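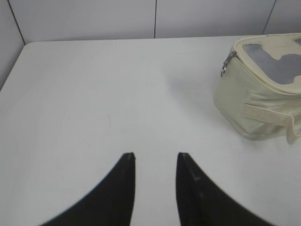 Loan Hoàng wrote in to ask why I still hold Kasmont when I could have sold at the start of the year and been done with it. Her point was that a stock that has run up this far on one good quarter usually gives some of it back, and that I had said as much myself in January.

She has a fair case. I bought Kasmont when it made pumps and valves and very little else, and I paid a lot less than today's price. It touched 492 after the last results and has drifted since. It closed near 400 when I started writing this, so anyone who bought at the top is sitting on a real loss. I am not, which makes patience easier.

What I looked at first was the order book. Kasmont signed a supply deal with Stamico in the spring, and management says it could bring in up to 4 percent of next year's sales. That is a small number, but the margins on service work are better than on new equipment, and the contract is mostly service. I read the filing twice to be sure.

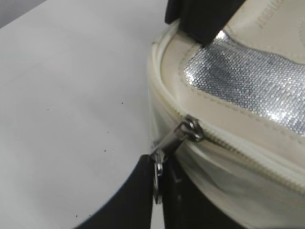 Does the dividend look safe? It is covered about twice over by cash flow, and the company has not borrowed to pay it.

Debt is the part I like least. Kasmont took on a loan to buy Soltani and the interest went up this year. The plan is to pay it down over 2 years, and so far the payments are on schedule. If they slip, I will probably trim.

I also compared it with Hondum, the closest thing to a direct rival. Hondum is cheaper on earnings – quite a bit cheaper – but sales have been flat and they keep changing how they report their segments, so it is hard to tell which part of the business is growing. I passed on it last year and I am passing again.

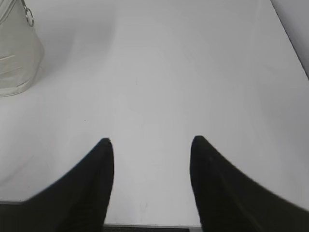
What I did this month

I left the Kasmont position alone and put the dividend into my index fund, same as last quarter. I have a limit order in for a few more shares well under the current price – it may never fill. The next results come out before the market opens, and I will post my notes on them that evening.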